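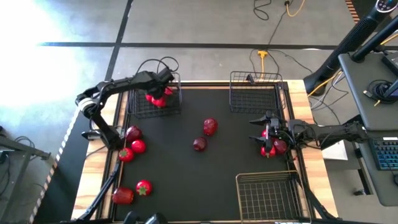

Two robot arms at a table, one of them over a wire basket.

Rinlow Books: Questions from Readers

Last updated 7 April 2022

Which book of the Carkalis series must I read first?

You can begin with The Salt Ledger, which was published first, or with A Lamp for Dhillon, which happens earlier in the story. I wrote them in the first order and I still prefer it. If you read A Lamp for Dhillon before the other one, you will know already who sent the letter, and the middle chapters will lose a little of their tension.

How many books will there be?

There will be 4. Three are published and I am working on the last. I have the title but my editor asked me to keep it for myself until July.

Is it a romance or a historical novel?

Both, I hope. In the shops you will find it mostly under historical fiction. The love story of Ilse and the ferryman takes more place in the second book than in the first. Some readers wrote to me that they waited too long for the first kiss (it comes in chapter 20), and I understand them very well.

Is Carkalis a real town?

No. I put together pieces of several harbour towns that I visited when I was a student. The year 1352 was chosen with care, for in the story the sickness has passed and the houses are half empty, and people who could never own a house before can now own one. All the story grows from this.

Are the books suitable for a young reader?

I would say from fifteen years. There is one execution, in the first book, and two scenes of illness which are described closely. The bedroom door stays closed. If you are a teacher and wish to know the exact pages, please write to me and I will send them.
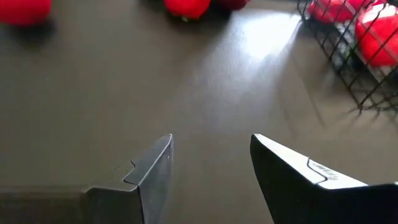
Why does the second book have a different cover from the first?

The first printing had the painted cover with the ship. When Rinlow took over the series they wanted the covers to look like one family, so the ship was replaced by the key. The text inside is the same, except for a few corrected mistakes. On page 121 of the old printing the miller has two different names, and several kind people told me about it.

Who reads the audiobooks?

Mohandas Warrier has read the first two and will also read the third. He asked me for the pronunciation of every name before he started, and we had a long telephone call only for the word "Oltex", which is the name of the river. The correct way is with the weight on the second part: ol-TEX.

Are there translations?

At the moment only German. For other languages the rights are handled by Daniyal Siddiqui at Rinlow, and publishers should write directly to him. I cannot give permission myself, also not for fan translations, and I am sorry for this.

Can I get a signed copy?

Yes. Order through the Rinlow shop and write in the message box the name you would like in the book. Please write it clearly, with the spelling you want. Signed copies leave once a month, so if it is a birthday present it is better to order early.

May our reading group invite you?

I am glad to join by video when I can, for half an hour, in the evening. There is no fee. I only ask that most of the group has finished the book, as I am not able to speak about Ilse without telling how it ends.

Will you read my manuscript?

I am sorry, I cannot. My contract does not allow it, and I am also a slow reader.

How can I contact you?

Use the form on the contact page. I answer every letter, but when I am close to a deadline it can take some weeks.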